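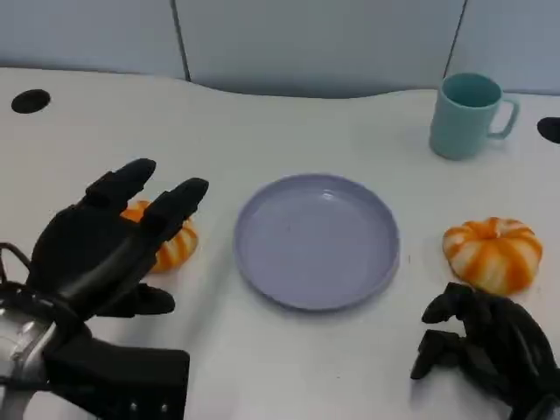

The house rules for our two-handed robot at Pridora run to 38 pages, and 9 of them concern what a person must wear. I have read them all, which puts me in a small club with Samer Majali, who wrote them.

My complaint is with page 14. It says an operator shall "maintain awareness of the workspace." I maintain awareness of my mailbox, and it is still full of catalogs.

A good rule tells you what to do with your body. Stand behind the tape. Keep one hand on the stop button while the fingers are closing. Put the plate back on its mark before you call for another run. Walid Zoubi can check any of those from across the room with a sandwich in his hand, and often does.

Samer's answer is that vague rules cover the cases we haven't thought of. They also cover Samer. When a mug went over the side in February, the report said awareness had lapsed, and we all signed it. The mug had been set too near the edge. We had no rule on edges then, and we have none now.

I'd trade page 14 for one line with a distance in it. Sawsan Hourani has offered to write it, if someone will lend her a ruler.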